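How to Take White Rings Off a Wood Table

Jan 22, 2020
By Kalliopi Golob

White rings come from moisture or heat that has gotten into the finish. A glass, a vase or a bowl of soup will do it. In most cases the wood itself is fine and the mark can be lifted at home with things you already have. Dark rings are a different problem and I deal with them at the end.

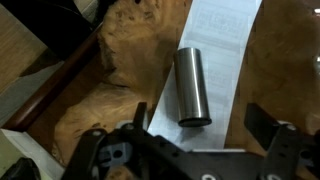
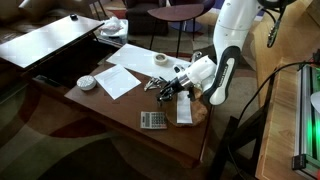
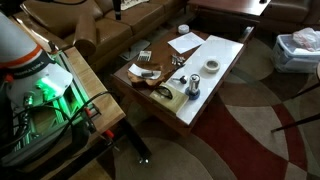
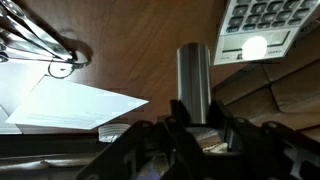
All four from the same living room. The brown coffee table is in the second one.

Before you start

Find out what the finish is. Pick a spot that doesn't show, like the inside of a leg, and dab it with a cotton swab dipped in denatured alcohol. If the finish goes sticky, it is probably shellac. If nothing happens, try a drop of lacquer thinner in another hidden spot. Lacquer will soften. If neither one does anything, you most likely have varnish or polyurethane, and those can take more rubbing than the other two.

Wipe the table with a damp cloth and dry it right away. Old polish and cooking grease will keep anything else from working. If the cloth comes up gray or yellow, do it again with a drop of dish soap in the water.

You will need:
- two or three soft cotton cloths, no seams or buttons
- a hair dryer
- petroleum jelly
- non-gel white toothpaste
- #0000 steel wool and paste wax, only if the first steps fail

Step one: wait

A fresh ring will sometimes go away overnight. Leave the table uncovered with the heat on in the room. Don't put a tablecloth over it.

Step two: warm air

Set the hair dryer on low and hold it well above the ring. Keep it moving. Check the surface with your hand every minute or so, and stop if it feels hot instead of warm. I give this 20 minutes at most. A lot of rings fade at this stage and then come back a little when the wood cools, so let it sit before you decide.

Some people use an iron over a cloth. It is faster, but I have seen an iron leave a bigger white mark than the one it was supposed to fix, so if you go that way keep it on the lowest setting with no water in it. Lift it after a few seconds and look.

Step three: petroleum jelly

Rub a thin coat over the ring and leave it overnight. Wipe it off in the morning with a dry cloth. This is slow but it is the gentlest method, and it's the one I would pick for shellac or for anything old.

Step four: toothpaste

Toothpaste is a mild abrasive. Put a small amount on a damp cloth and rub with the grain, lightly, for less than a minute. Wipe and look. You are taking off a tiny bit of finish, so the spot may end up duller or shinier than the rest of the top. Don't use this on a high-gloss table unless you plan to polish the whole thing.

Step five: steel wool and wax

Only #0000. Coarser grades will scratch. Put some paste wax on the pad and go with the grain, barely pressing. Then wax the full top and buff it -- otherwise you will have a clean patch in the middle that draws the eye as much as the ring did.

Dark rings

If the mark is gray or black, water has gone through the finish and reacted with the wood. None of the steps above will move it. The usual fix is to strip the top and bleach it with oxalic acid, which needs gloves, eye protection and good air. For a veneered table I would take it to a refinisher.

Keeping it from happening again

Use coasters with a felt or cork bottom. Wax once or twice a year; I do mine in May when the windows can be open. Plant pots need a saucer and something under the saucer.

Comments

Mervyn Sowerby
The petroleum jelly worked on my mother's side table but it took 3 nights. Didn't have to go any further.

Efe Akande
What about mayonnaise? My aunt swears by it.

Kalliopi Golob
Same idea as the jelly, it's the oil. It smells by morning though.

Wahyudi Purba
Went too hard with the toothpaste and now there's a dull spot. Does waxing the whole top even that out or do I need to

Kalliopi Golob
Try the wax first. Two thin coats, and buff in between.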